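Stumix Roof Box Review: A Winter of Whistling

Posted 2023-12-24

The Rinaldi is a small hatchback, and I knew that when I signed for it. The brochure showed a family of four loading skis, a dog and what looked like a cello into the back, all of them smiling. We got two suitcases in and then had a conversation about which child really needed boots.

So in July, when nobody else was thinking about roof boxes and the prices reflected it, I bought the Stumix. It's the mid-size one with the dual-side opening, and it has now been on the car for 9 trips, most of them to my in-laws in Plurkthorpe and back, a drive that includes every kind of road surface known to the county.

Fitting it is easy, provided you already own crossbars. Stumix mentions the crossbars in the manual, on page 14, after you have carried the box home. Mine came from Hurnon and cost more than I wanted to spend on two sticks. Once they were on, the clamps went round them without a fight and I had the whole thing tightened in 20 minutes. The torque knob clicks when it's tight enough. It also clicks a little before that, to keep you interested.

Loading is where the money went. The lid opens from either side, the struts hold it up in a crosswind, and there's a lip along the inside that stops a duffel bag from sliding out onto your face. The straps are too short for anything taller than a sleeping bag. I added my own.

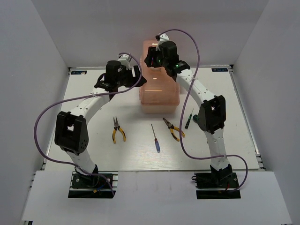

Mine whistled from the day I put it on, writes Dell_in_the_slow_lane under my first post about this box, and it stopped when I slid the whole thing forward a hand's width on the bars. Try that before you send it back.

I did try that. It helped up to highway speed, at which point the whistle came back as more of a hum, somewhere near B flat. My kids have named it. With the radio on you can live with it, and with the radio off you learn a lot about your marriage.

Fuel economy took a hit, as it would with any box, and I take mine off between trips. Getting it down is a job for two adults who are currently speaking to each other. The lock is fine. The key is tiny and looks exactly like the key to everything else in our kitchen drawer, so put some tape on it.

Would I buy it again? In July, yes. At the price they want this week I'd look hard at the Hurnon box, which opens on one side only but comes with straps made for grown-up luggage.

Rating: 4 out of 5, minus whatever you feel about B flat.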